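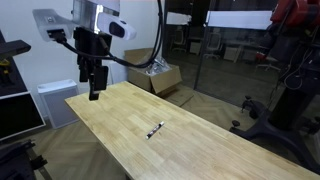

The long table, with one small straggler and the open box on the floor at the far end.

So the butcher-block table is finally staying put! Longtime readers will remember I've been going back and forth on it since November, when the old folding tables at Murkumport gave up one after another. I wanted one long surface we could all stand around for packing days, and Þórarinn Hviid talked me into wood over steel. He was right – it's kinder on the elbows, and things don't clatter and roll off the way they used to.

I love how the strips don't quite match. Some of them lean a bit orange, some are very pale, and after a morning of sorting I always end up staring at the grain while the coffee brews. It does pick up marks. There's a faint dark one near the middle that I keep meaning to go after with fine sandpaper (and then don't). Keerthana Kotian says to leave it alone and oil the whole top twice a year, so I bought a 900 ml tin and we'll see who gives in first.

My one rule since we set it up is that the table gets cleared at the end of every session. Pens, tape, tubes, caps, all of it goes back in the tray by the door. I will admit that some little slim thing with a white end is usually still lying there when I turn around. If you're missing a marker, please ask me before you buy another one, because the tray is getting full.

Now, the box. I'm saving all the clear plastic bags and packing stuff we can use again, and it goes in the brown cardboard box past the end of the table. Flaps open, please, so people can toss things in as they go. Clean bags only! Last time I found half a sandwich in the Gidum order and I'm still a little upset.

We have 600 sets to get out for Hafstein and another 20 for Arna, who wants hers wrapped separately. If you can spare a couple of hours, write back and tell me which morning suits you. Wear shoes you can stand in – the stools haven't come yet.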